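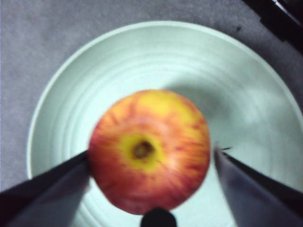

Über uns

Tonorau ist ein deutschsprachiges Online-Magazin über Menschen aus Film, Fernsehen und Serie. Wir schreiben Porträts, führen Interviews und pflegen ein Archiv mit Werkverzeichnissen von Schauspielerinnen, Schauspielern und Moderatoren. Hinter der Seite steht der kleine Verlag Carrasco, der neben Tonorau auch den Podcast Plivdale herausgibt.

Wie es angefangen hat

Gegründet wurde Tonorau von Kenna MacBrayne und Ximena Mansilla. Die beiden hatten vorher in der Programmredaktion einer Fernsehzeitschrift gearbeitet und dort Besetzungslisten geprüft. Viele Angaben, die im Netz über Schauspieler kursierten, ließen sich nicht belegen: falsche Geburtsorte, Ehen, die es nie gab, Rollen in Filmen, die nie gedreht wurden. Aus einer privaten Liste mit Korrekturen entstand die erste Fassung des Archivs. Die Interviews kamen später dazu, der Podcast zuletzt.

Was Sie bei uns finden

Das Archiv umfasst 300 Porträts. Jedes enthält einen Lebenslauf, ein Werkverzeichnis und die Quellen, auf die wir uns stützen. Der Schwerpunkt liegt auf Nebendarstellern und Seriengesichtern, über die anderswo wenig zu lesen ist. Dazu kommen 80 längere Interviews, die wir selbst geführt haben. Der Podcast Plivdale erscheint zweimal im Monat. In jeder Folge geht es um eine einzelne Serie und ihre Besetzung, meist im Gespräch mit jemandem aus der Produktion. Im Juli und August macht er Pause.

Was wir nicht veröffentlichen

Schätzungen zu Vermögen und Gagen drucken wir nicht ab. Über Beziehungen, Kinder und Krankheiten schreiben wir nur, wenn sich die betreffende Person selbst öffentlich dazu geäußert hat. Bilder, die ohne Einwilligung in privater Umgebung entstanden sind, kaufen wir nicht an. Wohnorte nennen wir höchstens mit dem Namen der Stadt.

Redaktion

Die Redaktion besteht aus neun festen Mitarbeitern. Kenna MacBrayne leitet das Archiv und ist für die Schlussprüfung aller Porträts zuständig. Ximena Mansilla verantwortet Interviews und Podcast. Freie Autoren schreiben regelmäßig für uns, ihre Namen stehen unter den jeweiligen Texten. Die technische Betreuung der Seite liegt bei Vinovbridge.

Finanzierung

Tonorau finanziert sich über Anzeigen und Abonnements. Das Archiv ist frei zugänglich, die Interviews können Abonnenten eine Woche früher lesen. Bezahlte Beiträge sind mit dem Wort „Anzeige“ gekennzeichnet. Porträts kann man bei uns nicht kaufen, auch Agenturen nicht.

Korrekturen und Kontakt

Wenn Sie in einem Porträt einen Fehler entdecken, schreiben Sie uns bitte über das Kontaktformular und nennen Sie nach Möglichkeit eine Quelle. Berichtigungen vermerken wir am Ende des Textes. Anfragen zu Interviews gehen direkt an Ximena Mansilla. Telefonisch ist die Redaktion vormittags ab 9 Uhr erreichbar.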